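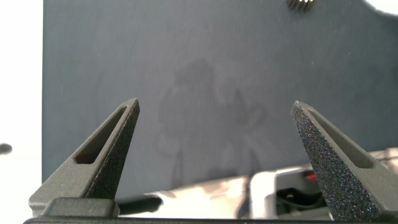 Gerside Works – Panel Finishing

The second robot arm has been running on the panel line since November, and several people in other departments have asked what it means for those of us who work there.

The arm has a two-finger gripper with slots cut through the fingers, and a small camera behind them so it can see what it is coming up to. Its job is to take flat panels from the fixture and pass them to the inspection bench. Until now that was done by hand, by two people a shift, and a full shift could mean 1000 panels. Most of the shoulder and wrist complaints in our accident book came from that one task.

No jobs have gone. There are still 13 of us in the department. What has changed is who does what. Four people who used to lift are now on inspection and rework, and two have trained as cell operators, which means they set the arm up at the start of the shift, clear stoppages and sign off the first panels. Cell operators are paid at the inspection grade.

Muthoni Odera was one of the first two to train. "I was on lifting for nine years and I don't miss it," she said. "The part I had to get used to is standing still and watching. You feel you should be doing something with your hands. The stoppages keep you busy enough, mind."

Stoppages are the main complaint. The matt grey panels for the Zokwood order give the camera more trouble than the lighter ones, and shadows on the surface make it worse. In the worst week we lost 55 minutes on one shift waiting for resets. Pimentel, who supplied the cell, have changed the lighting once and are coming back to look at it again. Until then please do not move the lamps, even to sweep.

The other complaint is breaks. With the old way of working people swapped over every hour, and that gave everyone a chance to talk. An operator on the cell can go most of a morning on their own. Jeptoo Mwakalinga has asked for a relief rota and it starts with the next shift pattern. The draft is on the board by the lockers.

Training for the next two operators is open to anyone in the department, nights included. It takes three shifts. Give your name to Jeptoo before the 2 pm handover.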